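Leave the Clothes on the Bed

A bed is the biggest table most people own. In a small apartment it may be the only one that isn't already covered in mail. I think we should use it that way, and I think the old rule about never putting clothes on a made bed has outlived whatever sense it had.

My mother held to that rule. Clean clothes went from the line to the basket to the drawer, and the bed stayed smooth all day as if an inspector were due. The basket sat in the hall for most of the week. We dressed out of it. By the time anyone got to the drawers there were only socks left to put away.

Laundry stalls when it has no place to be spread out. A pile in a basket tells you nothing. You can't see which shirt needs a button or which pants you have outgrown. Spread the same pile over a bedspread and you can see all of it, and you also have a deadline, which is that you would like to sleep there tonight.

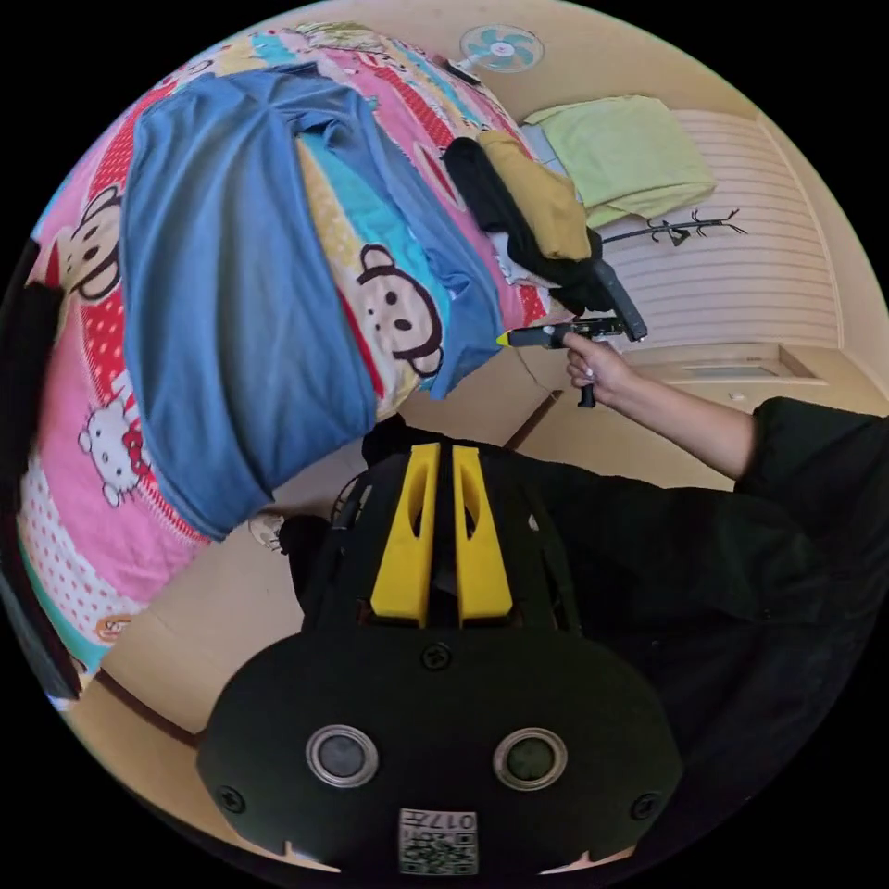 Clothes on the bed, with the wardrobe and fan behind.

I argued this with my neighbor Despina Gkikas, who sells bedding and has opinions about it. Her view is that a good cover should be protected from zippers and belt buckles. My view is that a cover is cloth, and so are the clothes, and they get washed in the same machine. She told me about a customer who spent 200 on a plain linen spread and then bought a second spread to put over it. I can't think of a better case for my side.

It helps to own a bedspread you are not afraid of. The loud ones are best. Cartoon monkeys, polka dots and wide stripes in pink and turquoise will never look elegant, so you have nothing to lose by dropping a sweater on them. A white hotel-style cover shows every thread and makes you feel guilty for sitting down. Magazines have been pushing the hotel look for a long time, and I believe it has made ordinary bedrooms harder to live in.

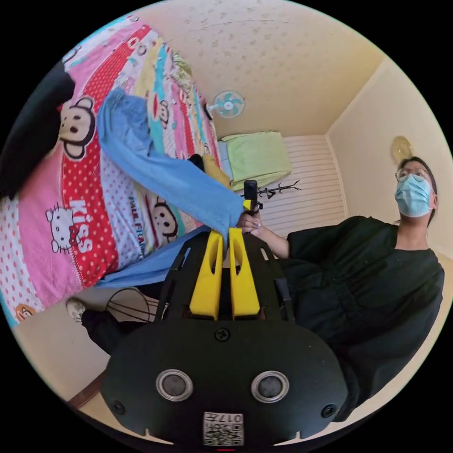 Vasiliki Vlachopoulos

There is a fair objection, and Leonidas Theodorakopoulos put it to me in a letter after my last column. He said that clothes on the bed become clothes on the chair at bedtime, then clothes on the floor. He is right that this happens. It happens at my place when I start too late. My answer is to start in daylight and take out no more than you can finish. For me that is 10 pieces. I don't take out the eleventh until those are in the drawer.

I also disagree with people who buy equipment for this. I tried the Rakanlow folding board, which cost 25 and made every shirt the same size. My shirts are not the same size and neither is my drawer. The board now lives behind the wardrobe. Two hands and a mattress do the job.

Jeans are where I would tell a beginner to start. They are heavy and they stay where you put them. One leg over the other, smooth the seams, then fold up from the hem. Long-sleeved tops are worse because the sleeves wander, and I leave them for last. Black things should go together in a heap until you have good light, or you will fold three of them before finding out that one is navy.

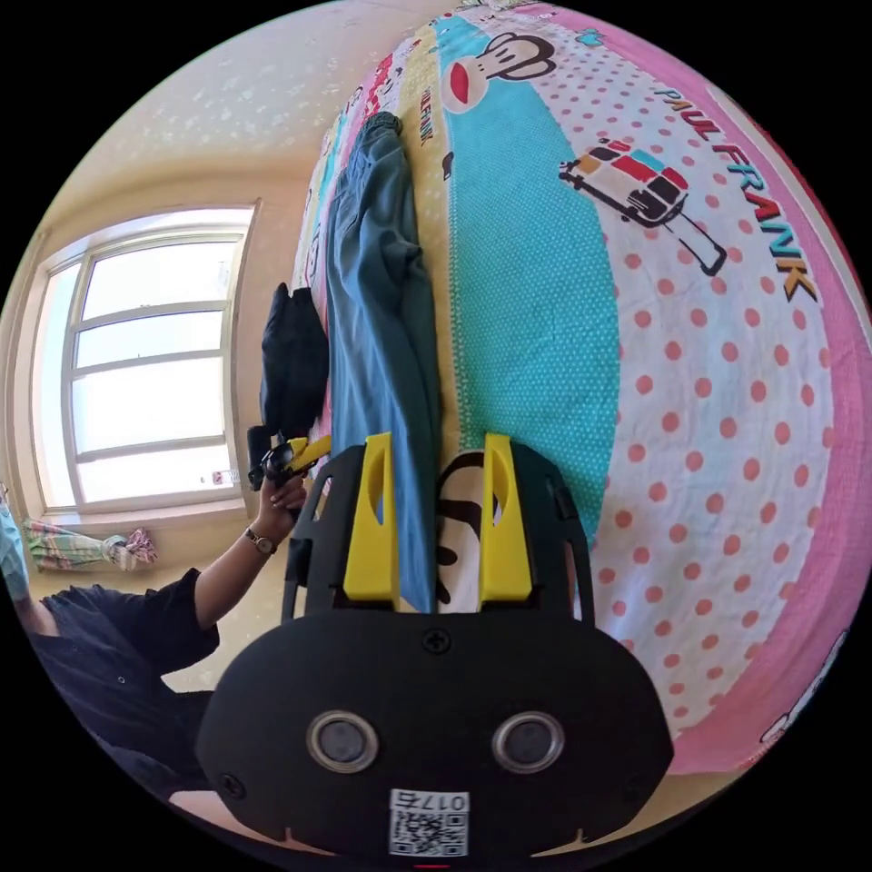

What the Bed Is Not For

I would draw the line at storage. A cousin of mine kept winter coats on the spare bed from 2000 until she moved out, and guests slept on the sofa. Shoes don't belong there either, and I would say the same of suitcases, whose wheels have been on the street.

Clothes worn once and still good for another day are harder. I used to put them on the bed with the clean ones and lose track. Now they hang on a hook, and if the hook is full, something gets washed. Dionysis Antoniadis, who edits this page, tells me he keeps his on a doorknob. I have no quarrel with the doorknob.

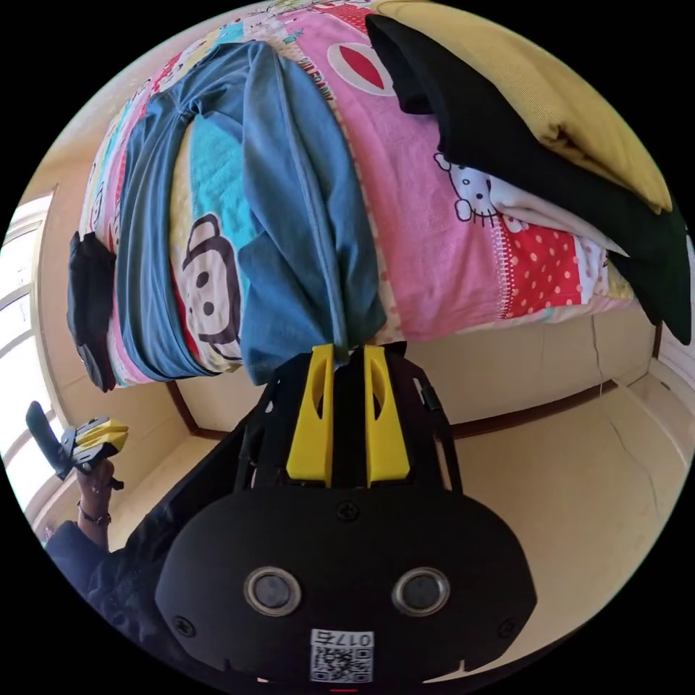
Skarero, 24/04/2021

Since I wrote the first part of this, Despina has been over to borrow a pillowcase. There were two sweaters and a pair of pants on my bed. She moved the sweaters, sat down, and folded the pants while we talked. She still says she would never do it at home.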